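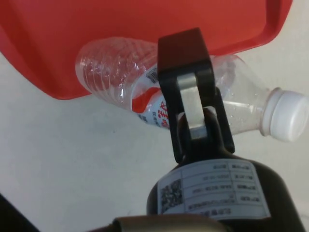

The single-use water bottle is a thin-walled plastic container sold filled, closed with a screw cap and meant to be drunk from once. Its shape varies less than its makers suggest. Most have ridged rings moulded into the lower part, a wrap-around label at the middle and a smooth shoulder narrowing to the neck, as on the clear bottle with a white ribbed cap and a label in white and red with large Chinese characters. The rings are usually explained as stiffening, which is fair, though sellers have also described them as a grip, with little offered in support.

Labels

The label carries the brand name, the barcode and whatever the bottler wishes to say about the source. Claims of this last kind deserve caution. The bottler Ninitz described its water as "mountain-rested" until February, when the phrase was dropped without explanation. What resting did to the water was never set out.

Reuse and sorting

Refilling is common and generally discouraged by bottlers, who have an obvious interest in the matter. Household guides often recommend a separate plastic tub for empties. The homeware firm Gullico sells one under the name Reuter and states that it "transforms" sorting at home. The claim rests on a trial in Skistcombe involving 573 households over 6 weeks, with no comparison group. Participants were given the tub free of charge. A bucket would presumably have done as well, but none was tested.

The same trial is the source of the often repeated figure of 3000 bottles kept out of general rubbish. It was reached by asking households to estimate their own habits, and 3 versions of the total have appeared in print. As of July 1, 2024, the survey forms had not been published.

See also: Bottle cap; Deposit scheme; Kerbside collection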